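3.2 Collecting demonstrations in simulation

Teleoperation papers tend to describe their operators as "experienced," a word that covers a good deal of swearing. Ours had used the Floltance interface for 5 sessions before we kept anything they did. The early sessions are not reported, at the operators' request.

All simulated demonstrations were given by remote control. The operator holds a handheld controller whose motion is mapped to the gripper, and the arm's joints sort themselves out by inverse kinematics. A foot pedal works as a clutch: press it and the arm follows, lift it and the arm holds still while the operator puts their elbow somewhere more comfortable. Without the clutch, people finished long reaches leaning out of their chairs -- a posture the arm copied faithfully and the policy then learned.

We collected 2942 demonstrations in this way. Of these, 252 were removed because the logged joint positions and the video had drifted out of step. We did not remove demonstrations for being ugly. A hesitant approach, a second try at a grasp or a long pause over the object was left in, on the grounds that a robot in a kitchen will need to know how to dither as well.

Lighting and viewpoint were changed between demonstrations, while the robot's mounting on the table stayed fixed. Strong directional light was included on purpose. Figure 3 shows the arm at the object, with a shadow on the tabletop that takes up more room than the gripper does.
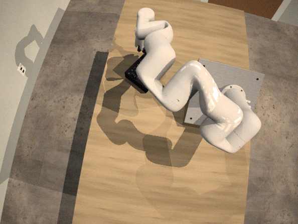 Figure 3. Simulated arm with the gripper just above the black object. The arm's shadow falls across the wood grain, and another lies on the wall.

Beca Morgan objected to the clutch when she read a draft of this section. Her view was that it hides the operator's intent: a lifted pedal might mean a tired wrist, a change of plan or a sip of coffee, and the log records all three as the arm standing still. She would have had us train on clutched-out time as a separate signal, or throw it away.

We tried throwing it away. With the still stretches cut, the arm moved briskly and closed its fingers early, having been taught that nobody ever stops to look. The version used in the rest of this paper keeps them but caps each at 4000 milliseconds, a figure chosen by Hayley Clegg after watching more pauses than anyone should. Treating them as a separate signal remains a fair idea, and we have not tested it.

Demonstrations given by hand, with the operator guiding the real Zikel arm by its wrist, were handled differently. There is no clutch, and the operator's own forearm is in most of the video. These are described in Section 3.3.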